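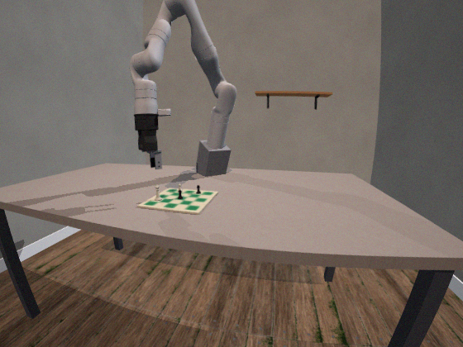

The fault took me most of May to find, and for the first half of that I was looking in the wrong program. I have been training a policy to move chess pieces in simulation, with the aim of running it on a real arm later. The task is deliberately small: a board with only a few squares per side, two white pieces and two black, and a gripper that starts in the air well clear of all of them. The policy is given a piece and a target square. It has to pick the one up and put it down on the other.

The simulator is Grodell. My task code sits on top of it and is called Flillum, for no good reason. Training runs go through Hesov, which handles the queue and keeps the logs.

What went wrong was this. Success on the evaluation set climbed to 80 per cent and stayed there. I left it running overnight and it was still there in the morning. I changed the learning rate, then the size of the network, then the reward for closing the fingers. None of them moved the number by more than noise.

A plateau like that usually means one class of case is failing every time, so I should have split the results by case on day one. I did it in the second week. Sorted by piece, the failures were spread evenly. Sorted by target square, the same. Sorted by episode length, they fell into a clean block: every failed episode had ended early, with the fingers near the piece and no contact recorded.

An early end with no success means the safety check fired. Flillum stops an episode if the contact force on the gripper goes over a limit, the same check I intend to use on the real arm. The log gave the force at the stop as zero, so I had read those episodes as timeouts. The force was being cleared before it was written out. That was the first bug, and it was mine.

With the order corrected, the log showed very large forces lasting for a single step. They came from the fingertip and the foot of the piece overlapping at the moment of closing. I had set the physics to 2000 steps a second at the start of the project and had since made the finger contacts a good deal stiffer, to stop pieces sliding out of the grip. At that stiffness the solver could let the two bodies sink into each other within one step and then push them apart much too hard. The spike tripped the limit and the episode was thrown away.

Raising the rate to 4000 steps a second removed nearly all of the spikes. Training takes almost twice as long, which I can live with. I also softened the contacts a little and made the check ask for 2 steps in a row over the limit before it stops anything.

That last change needs some care. In simulation it is harmless. On hardware a force limit is there to protect the arm and whoever is standing next to it, and a filter on it is a delay. I have put it in the simulation settings only, and Flillum now refuses to start in hardware mode if the filter is on. I tested the refusal before I tested anything else.

I have not retrained from scratch yet. The old policy was evaluated again under the new settings and the early stops have mostly gone, but it closes the fingers very timidly, having been punished for closing them for several weeks. I expect it will have to be thrown away.

Changes to the code, in case anyone else is using it:

Contact force is written to the log before it is cleared.
Each episode records why it ended, as text.
The default step rate is now 4000.
The force filter is off by default and blocked on hardware.

The Salazar controller for the real arm has its own force limit, set separately, and I have left it alone. The next job is to compare its readings with the simulated ones during a slow close on a single piece.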